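Nastus: the tool box inventory

README, started on a Sunday and added to whenever I remember

Hi! So this folder is my attempt to write down which hand tools and bins I own, where they live, and what I keep lending out and forgetting about. I named it Nastus after the back shelf in my garage (long story, involves a sticker), and it is really just one big text file plus some photos. If you came over from my Urkby notes on the bike stand, welcome, the layout is the same and so are most of the bad habits.

What's in the folder

tools.txt has one line per tool. Each line gives the name, the size if it has one, the box it belongs in, and a condition word. The condition words are good, tired and replace. I tried a scale of 1 to 10 for a while and kept giving everything a 7, so words it is.

boxes.txt has one line per storage box: lid or no lid, latches or no latches, what goes inside. Boxes are called after the shelf they sit on, so Phelan is the low shelf by the door and Erkance is the high one I need the step stool for.

lent.txt is who has what. I keep that one to myself, sorry!

photos is a folder of pictures.

How I name things

Everything is lowercase with dashes, the plain name first and then whatever tells it apart from its cousins. So wrench-adjustable, knife-utility, hexkeys-set. Loose hex keys get their own lines under hexkeys-loose, and there are way too many of those (every flat-pack shelf I ever built seems to have left me one). If a tool has a color I'd use to find it in a messy drawer, the color goes in the notes column. I used to put brand there too, but I stopped, half of them have worn off anyway.

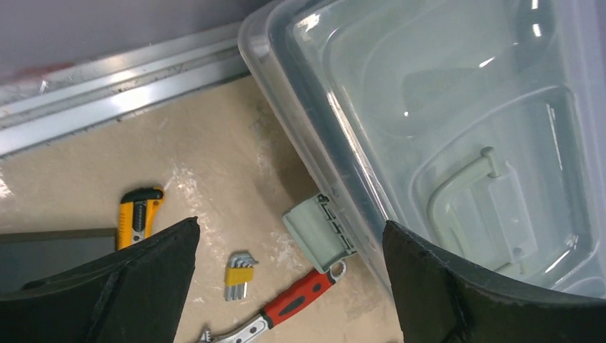 Sharp things are the one part of the inventory I'm strict about. A utility knife goes in its own slot in tools.txt with the word blade in the notes, and it gets packed last so I'm not digging under it. My yellow one is easy to spot next to the hex keys, except that their holder is yellow too, so in the notes I wrote "black slider" for the knife and "L-shaped, silver" for the keys. The adjustable wrench is simpler: red and black handle, done. For the clear box I put "gray-green latch" in boxes.txt, and that has been enough to tell it from the other bins.

Known problems

Sockets are not in here yet. I have 2 sets mixed together in a coffee can and I keep putting it off.

Some lines in tools.txt still point to a box called misc5, which I emptied in April. Read that as Phelan.

Use any of it you like. If you copy the file layout for your own garage, change the shelf names first!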